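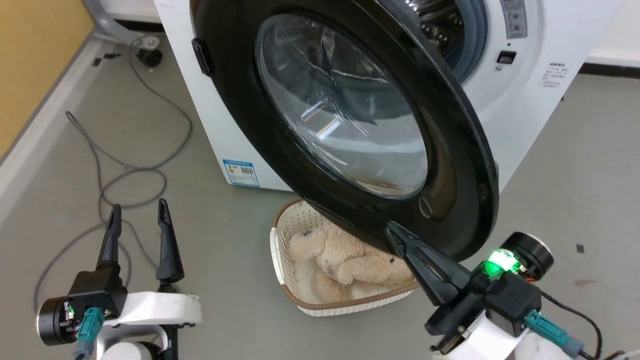 How do I felt knitted slippers without ending up with doll shoes?

Brenda Alarcón
Brusden

I finally finished my first pair of slippers for felting and they are ENORMOUS. My son put both feet in one of them and hopped down the hall. The yarn is a plain gray wool held double, size 11 needles, and I love every lumpy row of it! The pattern just says "felt until they fit" and leaves it there, which is a little terrifying after all that knitting. How hot should the wash be, and do I need to put anything in with them? I'd like to get them done by Sunday for my sister, who has narrow feet and very strong opinions.

299 shares

Hadgu

Oh, you're going to have so much fun with this! The first pair I ever did came out a full size too small and went to my niece, and I cast on the next pair that same night.

Before you start, check the yarn label. If it says superwash, stop right there, that wool has been treated so it won't shrink properly. Plain wool is what you want. Weave in all your ends too, they disappear completely into the fabric afterward (my favorite part).

Put the slippers in a zippered pillowcase with a pair of old jeans for rubbing. Skip the towels, they shed and you'll be picking fuzz out of the wool until spring. Use a hot cycle and just a small squirt of soap. Mine took two full cycles and my friend's took one, same pattern, so yarn really does vary.
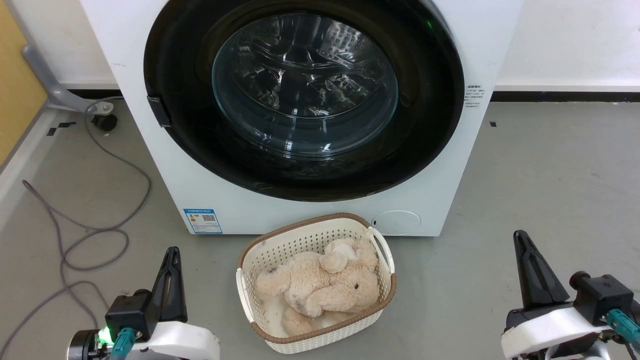
Can I felt both slippers at the same time?

Wash them together, in the same load, so they get the same heat and the same rubbing. If one comes out a bit bigger, you can stretch the smaller one to match while they're damp.

When they look close, pull them out and have your sister try them on over thin socks, or stuff them with plastic bags and measure against a shoe that fits her. Stop a hair too big. You can always shrink them more!

Drando

hot water, jeans, done. mine were fine

Fluvodent

Adding to Hadgu's answer, which is great. I knit mostly for craft fairs, and shaping is where slippers go from a blob to something you'd be proud to give away. Do it right after the wash, while the wool is still warm and pliable.

1. Roll them in a dry towel and press hard. Don't wring, it puts a crease across the toe that never quite leaves.

2. Pull the heel and toe in opposite directions, then push your fist into the toe to round it out. Be bossy with it, felt can take it.
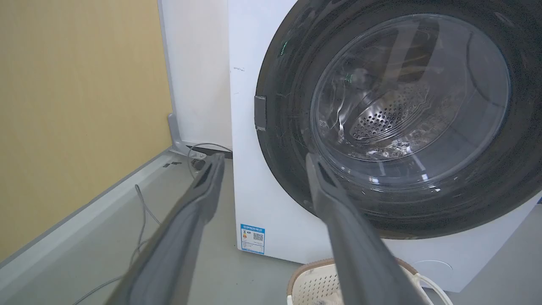 3. Stuff them firmly with newspaper wrapped in a plastic bag and stand them somewhere airy. Change the stuffing if it feels clammy. Two days is normal, and thick soles can take longer.

If the cuffs flare, run a strand of yarn around the edge, snug it up and take it out when they're dry. Works beautifully on clogs too.

Also, please knit a swatch next time and felt that first. I know, I know! But a square the size of your hand tells you how much length you'll lose (felt shrinks more in height than in width, so long slippers are supposed to look silly before the wash).

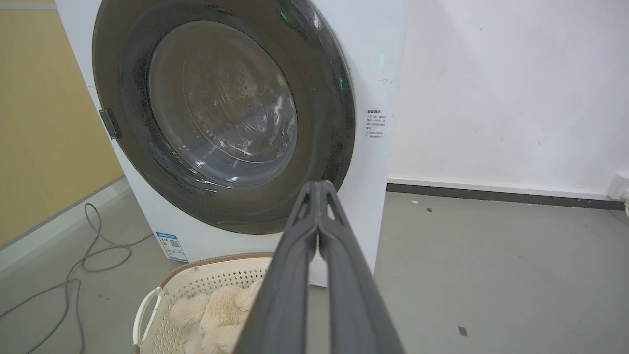 Front-loading washer, with the drum showing through the glass

3 comments

Contact us | Copyright Brusden Knitters' Help Board | Back to top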